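4.3 Recording a demonstration by remote control

Applies to: Ranine two-arm station with Zavedon recorder
Revision: 13 August 2021

Use this procedure to record cloth-handling tasks. The operator moves both arms from the control desk while the recorder stores joint positions and all camera streams. Hand guiding is covered in section 4.4.

1. Clear the recorder status and load the task file.
2. Hold both arms at the rest pose until the joint readings settle.
3. Open both grippers fully. Check the wrist view: the two fingers must be visible at the lower edge.
4. Press Start. Bring one gripper to the cloth, close it and lift.

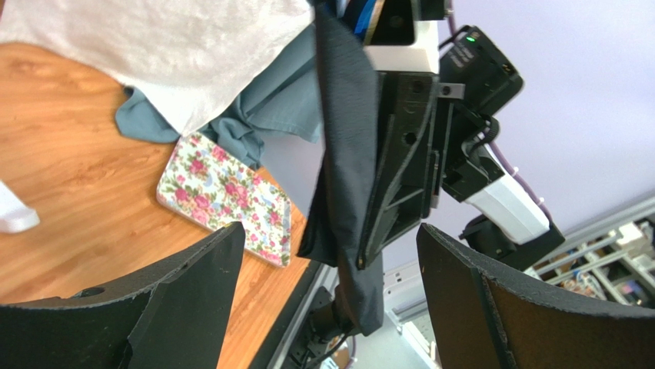

Figure 4-5. Wrist view, with charcoal cloth held by the opposite gripper.

5. Keep lifting until the lower end of the cloth is in the wrist view, then approach with the free gripper.
6. Lower the cloth and spread it on the table, one gripper to each side.

CAUTION: Do not pull a cloth taut between closed grippers. The force limit is set to 40 N and the arms will stop if it is exceeded.

NOTE: Other items may stay on the table during a recording – move them between recordings only. 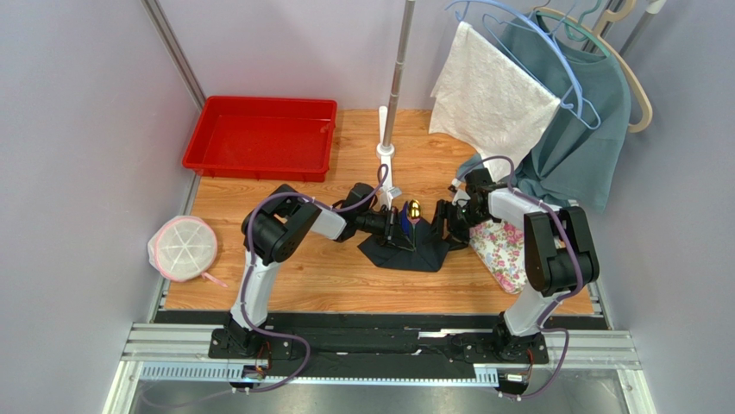

Photo: Mukine Technical Publications

7. Release the cloth, raise both grippers clear of it and press Stop. Wait five seconds before moving the arms again.
8. Mark the recording Keep or Discard. Discard any recording with a dropped frame warning or a pause of more than 5 seconds.

Cables must have enough slack for the full reach of each arm. Check the clips every 200 recordings.

If the recorder shows code 1178, the arm and camera clocks have drifted apart. Stop, restart the recorder and repeat from step 1 – the current recording cannot be repaired.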